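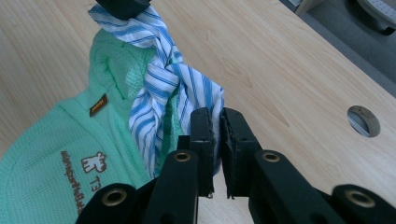 Last updated: Nov 18, 2024

By Leobardo Cuautle

Print this story | E-mail this story

A worn finger pad smaller than a matchbook has kept the laundry-folding project at Cunwood busy for weeks, and the people working on it could not be happier to have found it.

The trouble began with dropped shirts. The folding setup, known in the lab as Pirkinum, learns from people who work through piles of clothes with black hand-held grippers, one in each hand. Lifting a striped cloth off a green waffle-knit or mesh garment is the sort of job they repeat all day. One gripper holds the cloth up while the other comes in to take the loose end.

In March the robot version handled that move well. This fall it started letting go. Out of 365 test lifts, it finished only 243, and most of the misses came at the same moment, when the second gripper closed and the fabric slid right back out.

"We blamed the software first, of course!" said Mellier, who runs the test bench. "We went through everything. Then Cui picked up one of the grippers, pinched her own sleeve with it and pulled. It came free like butter."

The pads on the robot's fingers had worn smooth at the tips, and one had started to peel. With the grip gone, the motors squeezed harder to make up for it, and that is where a nuisance turned into a safety matter. During one run the arm clamped down, lost the cloth and snapped back toward the operator's side of the table. The emergency stop did its job and there were no injuries, but the team shut the station down that same afternoon and left it off for 8 days.

What came out of the shutdown is the fun part. Cui wrote a quick slip check that watches how far the fingers close. If they meet with no fabric between them, the arm now freezes in place and waits for a person to clear it. The squeezing force has a hard limit too, and the pads get swapped after every 45 hours of use, worn or not. The old rule was to change them when they looked bad, and everyone had a different idea of what bad looked like.

The hand-held grippers are getting the same treatment, with a strip of tape on each one for writing down the hours.

Knits are still a headache. Thin striped shirting twists up like rope when it is lifted by one end, and the fingers have to find an edge somewhere in there. Mellier wants to run the whole set of lifts again with fresh pads before the arm goes back to full speed. Until then it works at half speed, behind a clear screen, with one person on the stop button.

Print this story | E-mail this story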